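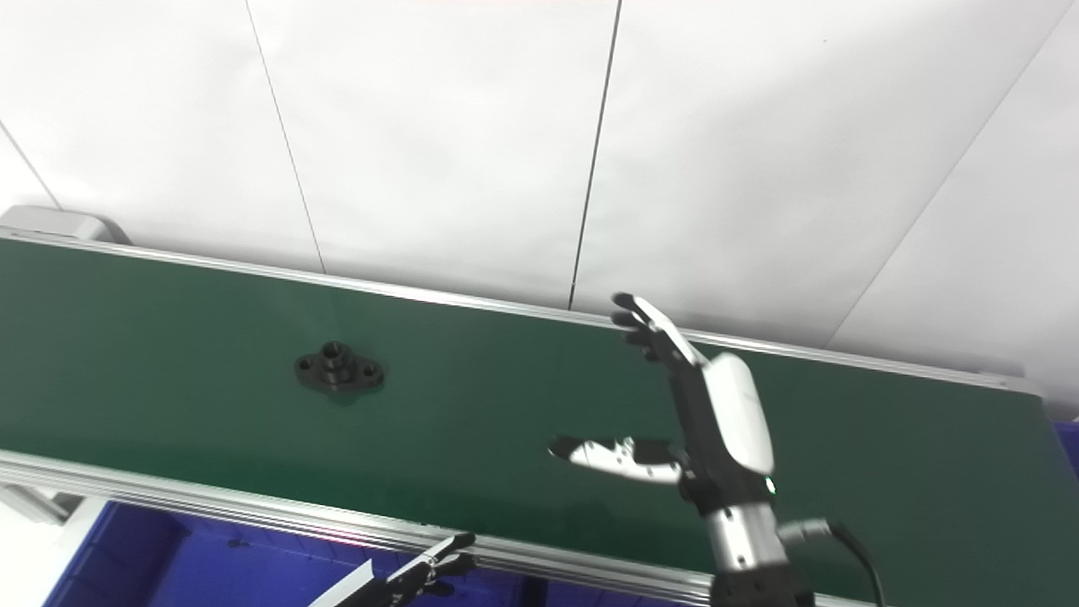
A flange part on the conveyor belt, with one of the two hands raised over it. The blue bin is in front of the rail.

Pendo Kariuki has run the manipulation project course at Gellarside for three years. The course takes 10 students per intake and gives them one task for the whole term: pick flange parts off a conveyor and place them in a bin, using a pair of multi-fingered hands. We spoke in the course lab in Waltunton on Jul 11, 2022, while a group was working on its grasp sequence.

The choice of part was deliberate, Kariuki said. Earlier intakes worked with plain blocks, and most groups had a usable grasp within a few sessions. "A block forgives you. You close on two flat sides and it comes up. A flange has a boss in the middle and two lobes, so you have to decide what you are holding. If you take it by the boss, the lobes can hit the belt when the wrist rolls. If you take it by the lobes, you have very little height to work with."

Students begin with the belt stopped. They log part position and orientation by hand, then compare those values with what their vision code reports. Only when the two agree to within 3 mm are they allowed to send motion commands. Kariuki described this stage as unpopular and said she has no plans to shorten it.

"Dark part, green belt, you would expect that to be simple," she said. "The outline is simple. The angle is the trouble. The shape is close to symmetric, so the code flips it end for end and the group sees the wrist take the long way round. I let them find that in their own logs."

Each group writes its own controller on top of Swai, the software layer the course has used since it started. Swai handles joint limits and the stop circuit. Everything above that, including finger timing, belongs to the students. Kariuki said finger timing takes up more lab hours than any other item.

"They close all the fingers at once, at the same speed, and the part turns. Then somebody suggests putting the thumb down first as a fixed stop and bringing the fingers to it. That works better on this part. It is still not the whole answer, the thumb has to be at the right height, and on the belt you have very little room under it."

The second hand is optional in the first half of the term. Groups may use it to steady the part or leave it parked. In the second half it becomes part of the assessed task, and the two hands must share the space above the belt without either one stopping for longer than the time limit. Kariuki said that most collisions between hands come from a bad return path – the arm that has finished its move goes home through the area the other one needs.

Assessment is by log file and a written report. A group must submit 700 recorded attempts, failures included, with each failure given a cause from a list of 9. Reports that contain only successful runs are returned unmarked.

"I would sooner read a report with a poor success rate and a correct list of causes," she said. "If you write 'slip' next to everything, you have told me nothing. Slip where, against which finger, at what point in the lift?"

The best groups may enter the Trokurholm student meet, where the same task is run with a moving belt and parts placed at random angles. Gellarside entered one team last year. It completed the belt section but lost points on bin placement, as several parts were released too high. The release height is now a separate line in the course log.

The next intake starts in September. Kariuki intends to keep the flange and add a second part of similar size, so that groups must identify what is on the belt before they select a grasp. She has not yet settled on the part. Applicants need one term of programming and should be able to read a coordinate transform without help.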